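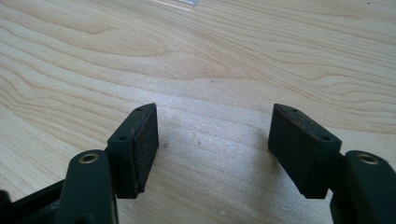
9/26/24
Technical notes: temperature gauge reads high with the headlights on

Several members with the Leka wagon report a temperature gauge that sits at the middle mark in daylight and climbs by a needle's width or more when the headlights are switched on. The coolant is fine in most of these cars. The fault is in the ground path.

The gauge and the dash lighting share one ground, a ring terminal bolted behind the left kick panel. As the terminal corrodes, its resistance goes up. Lighting current then raises the voltage on the ground side of the cluster and the gauge reads wrong. The heater fan can have the same effect on cars built before the Dravummont plant changed the harness.

To check, set a meter to DC volts. Put the black lead on the battery negative post and the red lead on the cluster ground wire. Run the engine at 2000 rpm with the headlights and fan on. A reading above 0.1 volt means the connection needs cleaning. Remove the bolt, clean the ring and the body metal to a bright finish, refit, and coat with grease. Torque is 12 Nm.

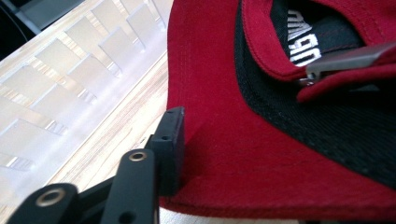
Red cap with black underside.

If the drop is within limits, test the sender next. Unplug it and measure from the terminal to the engine block. A good Vandosum sender reads 1362 ohms on a cold engine at 68 °F and falls smoothly as the coolant warms. A reading that jumps when the plug is moved points to a broken terminal inside the body of the sender.
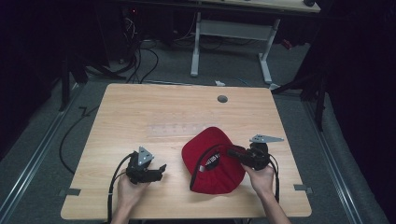 Do not use thread tape on the replacement. The sender grounds through its threads, and tape can add enough resistance to make the gauge read low. The new part comes with a sealant band already applied.

Allow the engine to cool fully before removing the sender. Have 3 quarts of premixed coolant on hand for topping up. Cluster removal for the Ollilmont sedan, which has a separate ground for each gauge, will be covered in the November issue.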